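17 August 2021

Rained until lunch, then cleared. I had the day off and spent the morning on the apple trees, or on the paperwork for them, as the grass was too wet to do anything else.

The nursery in Pranholm finally wrote back about the rootstock. They have 200 of the dwarf kind left and will hold two bundles for me until the end of September if I send a deposit. I sent it. The price has gone up since spring but the only other place that carries them is Papadopoulos, and last time their bundles came with the roots dried out and I lost most of one row. I would sooner pay more and get live trees.

Cleaned out the shed after that. Threw away the old grafting tape, which had gone brittle, and a jar of sealing wax with a dead wasp in it. Found the good knife behind the paint cans. I had already bought a replacement in June, so now there are two. Sharpened both. The older one still takes the better edge.

Soup for lunch, and bread from Ustitz that was a day past its best.

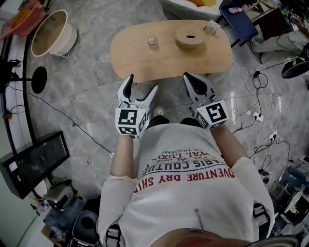
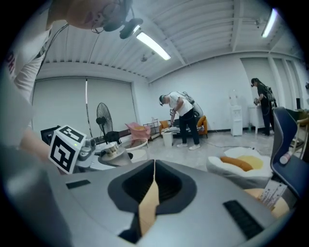 After lunch I walked the whole orchard with the notebook. The early row is nearly finished. Most of what is left is up high, and the birds have been at it. I picked what I could reach from the short ladder and got 251 apples, counting the bruised ones, which go in a separate crate for sauce. Last year's page says 188 for the same row, but we had the late frost then, so it doesn't mean much.

The middle row looks fair. There is scab on the leaves of the third and fourth trees, and on a little of the fruit. I should have raked better in the fall. I wrote it down for this year in capital letters. The tree at the end by the ditch is leaning more than it was in spring. I put a second stake on it and used a strip of old inner tube for the tie. The ground there stays soft all summer and I doubt anything will stand straight in it for long. If it goes over I won't replant that spot.

Late row is fine. Thinned a few clusters I had missed.

Drove over to Trano before the store closed for canning lids and sugar. They had the wide lids only. Bought them anyway, and then at home found I have almost no wide jars. I'll have to go back, or freeze the sauce in bags. Gas light came on just past the bridge, filled up at the corner.

Cooked down the first pot of sauce this evening. No sugar in it so far. It came out tart and a bit thin, so I left it on low with the lid off while I wrote this.

Tomorrow: mow if it is dry, rake under the third and fourth trees, call about the chimney. The step on the back porch is loose again. Need longer screws.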